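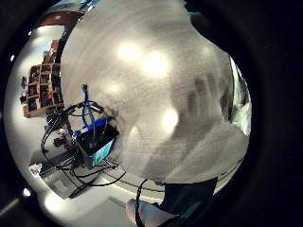

Why do people build bits onto their houses? Mostly becuase they run out of room. A new baby comes, or Gran moves in, and suddenly there's a queue for the loo every morning. Houses don't stretch. A grey shirt does a bit, it curves out over your tummy after a big lunch and goes back again. Bricks won't. So you can move house, or make the one you've got bigger.

Making it bigger is called an extension. Goes on the back, usually. Or the side. Or up in the roof, and then it's a loft conversion.

Who does what?

First, the architect. Draws the plans. Jingyi Du is an architect and she draws everything at a scale of 1 to 50, so 2 cm on her paper is one whole metre in real life. Try it with your bedroom! You'll need a ruler and a tape measure.

Then the council. Big extensions need planning permission, and the neighbours get a say. Will it block their light? Can you see into their garden?

Then the builders. They dig a trench and fill it with concrete. That's the foundations, and they hold everything else up. Then walls, roof, windows. Wires and pipes before the plaster, or you'd have to make holes in it all over again.

Ekene Babalola was nine when his family had a new kitchen built on. It took 30 weeks. They washed up in the bath! "The worst bit was the dust, it was in my cereal," he says. "The best bit was the skip."

Words to know

Joist: a long beam that holds up a floor.
Lintel: a strong bar over a door or window.
Party wall: the wall you share with next door.
Skip: huge metal bin for rubble. Dont climb in.

Next time: what's inside a wall?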